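Kandiszucker für alle: Projekt Fumell lädt zum Kristallezüchten am Küchenfenster ein

Stenik, Januar - Wie groß kann ein Zuckerkristall werden, wenn man ihn einfach in Ruhe lässt? Dieser Frage ist das Mitmachprojekt Fumell im vergangenen Jahr nachgegangen, und die Beteiligung hat alle Erwartungen übertroffen: 302 Haushalte und Schulklassen haben Gläser aufgestellt, Fäden hineingehängt und insgesamt 1307 Messwerte eingeschickt. Der schwerste Kristall brachte 19 Gramm auf die Waage!

Gestartet wurde Fumell von der Experimentierwerkstatt Cetex in Stenik. Die Anleitung passt auf eine Seite: Zucker in heißem Wasser lösen, bis sich nichts mehr löst, abkühlen lassen, einen Impfkristall am Faden hineinhängen, abdecken. Danach heißt es warten. Gemessen wird alle sieben Tage, immer mit demselben Lineal und möglichst zur selben Uhrzeit.

Die Ergebnisse sind bunter als gedacht. In kühlen Kellern wuchsen die Kristalle anders als auf der Heizung, und wer das Glas täglich hochhob, um nachzusehen, erntete oft viele kleine Kristalle statt eines großen. Besonders gefreut hat sich das Team über die Einsendungen mit Honig, Sirup und sogar Rote-Bete-Saft - die standen gar nicht in der Anleitung.

Die zweite Runde beginnt im März und läuft gemeinsam mit der Bücherei Coetzee, die Messbögen ausgibt und die schönsten Kristalle in ihrer Vitrine zeigt. Mitmachen kann jeder ab sieben Jahren, die Teilnahme ist kostenlos. Messbögen gibt es auch zum Ausdrucken auf der Projektseite. 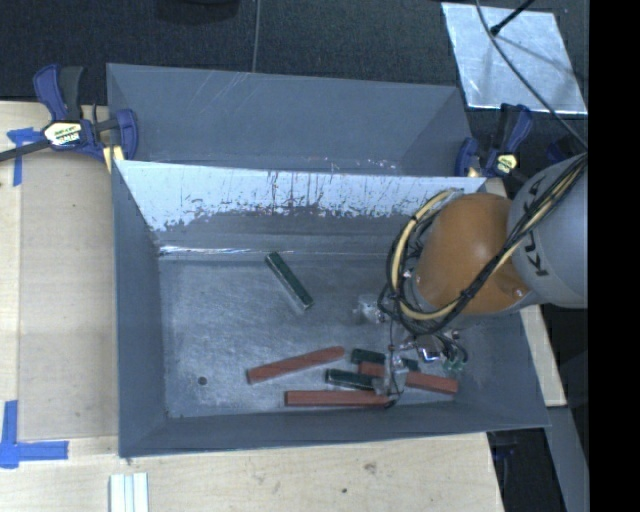
In der zweiten Runde geht es um den Boden des Gefäßes. Kristalle setzen sich gern dort fest, wo eine Oberfläche rau ist, und deshalb sollen alle Gruppen je ein glattes und ein zerkratztes Gefäß vergleichen. Feine, wirbelnde Kratzer wie am Boden der vorderen grauen Kiste sind dafür ein gutes Muster und lassen sich auf einer alten Plastikdose mit Schleifpapier nachmachen. Anmeldungen nimmt Cetex ab sofort entgegen.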